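Besdale Home Unit - Setup Guide
Section 4: First task, shoe rack

Read section 3 first (power and e-stop). Charge to 36 percent minimum or the arms wont enable.

Before you start
- Rack against a wall or near one. Fixed shelves only, no wheels.
- Soft slides and sandals are fine. No laces yet, laces come with the May update.
- Pick up cables in the walking area. Can't move them? Mark a keep-out zone in the app, see step 4.

Steps
1. Stand the unit facing the rack, feet flat. Stay out of arm's reach.
2. Press and hold the chest button. Wait for two beeps. One beep = low battery, go back to section 3.
3. Open the Briltelcombe app, Tasks, Shoe Rack. Enter the pairing code on the back plate.
4. Draw the keep-out zone. Include chargers, routers, anything with a cord. Save.
5. Tap Open Hands. Both hands should spread with no clicking. If one stays curled, tap Reset Hand and try agian.
6. Tap Scan. The head tilts down and sweeps. Don't walk through.
7. Check the live view. You want all shelves in view, top one included, and both hands. If a shelf is missing, back the unit up 16 inches and rescan.
8. Tap each shelf once to label it. Empty shelves too, the unit only places shoes on labeled shelves.
9. Tap Start. Keep the e-stop in your hand for the whole first run.

CAUTION: Feet do not sense thin cables. Keep-out zone is not a safety device.

CAUTION: Never hand the unit a shoe while the task is running. Pause first.

Notes
- Pale shoes on light shelves scan slower. Turn on a lamp.
- Error 329: rack not found. Usually the angle. Turn the unit, not the rack.
- Error 1087: left and right shoe not matched. Singles are OK, tap Keep Single.
- Moved the rack? Redo steps 6 to 8. Old labels don't carry over.

Live view, step 7, ready for labeling:

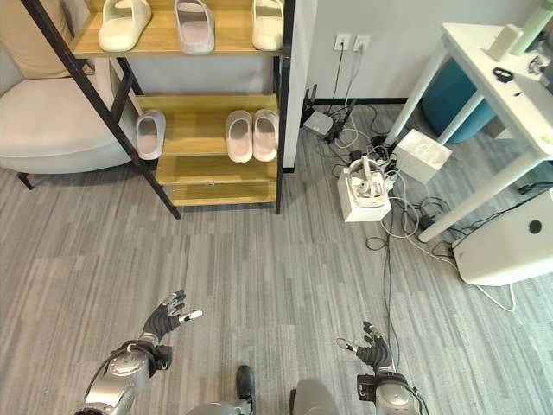 Anouk Dekker: Step 8 got me. I skipped the bottom shelf and it just stopped with a sandal in its hand until I labeled it. Can you put that one in the cautions? Also where is the pairing code if the back plate cover is the older type, mine has no sticker.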